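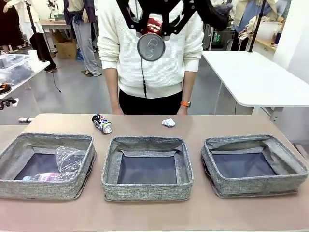
I have fallen hard for knitting, and I blame a sweater pattern called Brendila. It's a plain pullover worked in one piece from the neck down, and the stitch is a kind of waffle — little raised squares with soft dents between them. If you've never seen one up close, look at the cream-white sweater up there, with its fine waffle-like texture and the sleeves pushed up a bit. That's very much the look I'm after, right down to the color!

I'm on row 23 of the yoke (slow, I know) and there are 496 stitches on my needle, so one round takes me most of a podcast. I don't mind at all. Every fourth round the squares suddenly close up and you can see another line of them, and I get a silly jolt of joy every single time.

The yarn is Torvik wool in undyed cream. I bought it at the little shop in Kovness back in February, when I only went in to get out of the sleet. It's a bit scratchy in the ball, but my swatch went soft after a wash and grew sideways by almost an inch. Please wash your swatch! I went down a needle size and the fit should be fine now.

A few notes if you want to try it:

- Waffle stitch eats yarn. The pattern says 17 balls for my size and I'd get one more.
- Put a marker at each raglan line, and use a different color for the start of the round.
- Don't press it with an iron. I flattened my first swatch completely and it never bounced back.

I still have to pick a cuff. The pattern uses plain ribbing, but I keep shoving my sleeves up when I cook, so I'm leaning toward something looser, maybe a longer rib on bigger needles. If you've made Brendila and changed the cuffs, tell me what you did — I'll be at the sleeves in a month or so.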